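27/12/2022

The new year and the gym offer

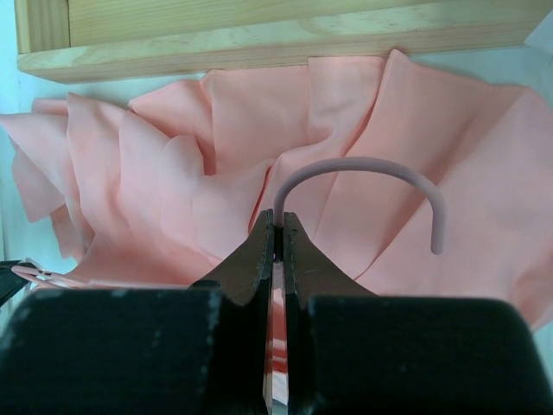
So am I going to sign up at Sternetti this time? I doubt it, at least until someone there can tell me how to cancel.

The flyer came through the door again this morning, the same one as last winter with a new color on the front. First 30 days free, then the "community rate," a number they print so small I had to take it over to the window. Last year I fell for the Ceton one. I went 9 times, most of them before the middle of February, and paid until August. The app kept telling me I was on a streak. I was on the couch.

What bothers me is the blood pressure thing. The doctor's office says move more, eat less salt, come back in the spring. Fine. I believe that part. I don't believe it takes a padded contract and a water bottle with a logo on it. The Lotau road goes uphill for two miles and has never sent me a bill.

Read the Peng booklet after lunch, the one that was in with the vitamins. It says most people feel a difference in 8 weeks. Which people? Feel what? There is a little star next to the sentence and no matching star anywhere at the bottom of the page. I looked on the back too.

Walked before dinner anyway, up to the mailboxes and a bit past them. Knees stiff going down, fine going up - the wrong way around from what I'd have guessed. Wind was nasty. Soup after, the low salt kind, and it tastes like the can.

I'll try the hill every other day through January and write it down here, bad days included. If I still want a treadmill after that I'll call Sternetti and ask about canceling first, before they get my name. Need new laces for the brown shoes.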